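Home | Lists | Archive | Search | Help

We use cookies to keep you signed in to the archive. Accept | Manage

Tadden Household List
Thread: Folding towels on a bed
27 May 2024

> I have been told that the only decent place to fold towels is a table,
> and that people who use the bed deserve what they get. My table is
> covered in post. Is there a method for the bed that doesn't end with
> everything in a heap by the pillow? Also, does anyone still iron a
> fitted sheet?

To the second question: no, and I shan't be starting.

To the first, I've used the bed for 27 years and have strong views, none of them asked for until now. Your trouble is probably the surface. A table stays put. A sheet creeps along under whatever you drag across it, so if you smooth the towel with the flat of your hand you end up with a neat towel on a sheet like a ploughed field. Get the cloth straight before it touches the bed. Take it by two corners, hold it up clear of the sheet and pull until the top edge stops arguing.
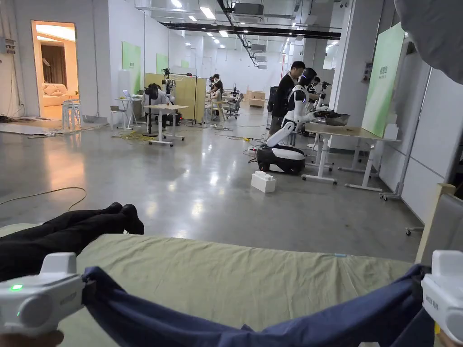 Then lower it, far edge first, and let go. Don't pat it. I spent most of February patting and have nothing to show for it.

Fold in half lengthways, then in half again, then in thirds. The Brulis bath sheets are too long for thirds and have to be done in quarters, which makes a parcel the size of a cushion and won't go in my airing cupboard with the door shut. I bought 11 of them in a sale. The old Pamex ones fold beautifully and dry nothing.

The other hazard is company. A bed with clean washing on it attracts anyone in the house with a phone and nothing to do, and once they're flat on their stomach you've lost half your working area. Asking them to move takes longer than folding round them. Keep to your own side and accept that one towel will stay in a crumple until they get hungry.

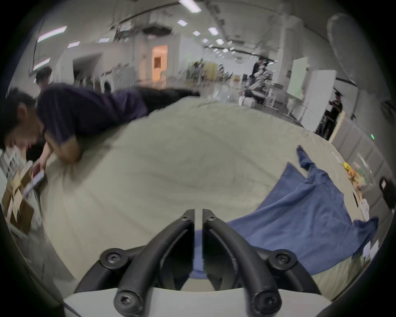
Posted by: the list member at Back Bedroom, Tadden
Replies: 11

Somebody will write in to recommend rolling. I tried it, and they unroll.

Related threads
Airing cupboards and what lives in them
Sheets that creep: elastic or clips?
Iyengar class mats, can they go in the machine?
Flannels, again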